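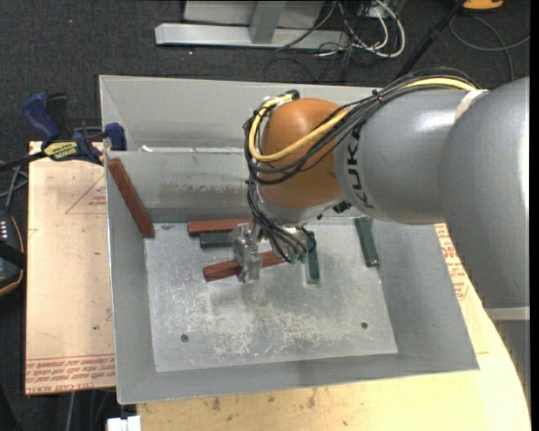

Workshop > Notebook > Finishes > Soap and oil trials

25 Apr 2023
Entered by: Ladolik finishing bench

Second round of the Golob hardwax oil on the beech offcuts. Same cloth, same amount, but left 2 hours before wiping back instead of straight away. The surface went tacky and took a lot of rubbing. Tin says to wipe sooner and the tin is right.

Soap finish on the ash boards is better than I expected. Three coats, sanded lightly after the first with the finest paper we had left. Slight raised grain near the ends, gone by coat three. Colour has hardly moved, whereas the oil turned everything yellow. Sermont asked for pale, so soap it is for the shelves, unless they want to put wet glasses on them.

Ring test: stood a damp mug on each board overnight. Oil – no mark. Soap – faint ring, came out with more soap and a scrub. Old varnish sample from the Prandis job – white bloom, still there at dinner time.

Tried 3000 grit on one corner of board 4. Felt lovely, then the next coat would not take and sat on top in beads. Don't bother going that fine before the last coat.

Stock: 198 g of soap flakes left in the jar. Enough for the shelves, not for the bench top as well. The order number for the last lot was 803, same supplier, ask for the ones without scent.

Still to do:
- cut two more ash pieces from the wide plank
- red wine and vinegar on all of them
- put one of each in the south window and leave until June
- label the backs in pencil, the marker bled through

Oily cloths are drying flat on the rail outside. Please don't ball them up in the bin.

Back to top | Contact the workshop | © Ladolik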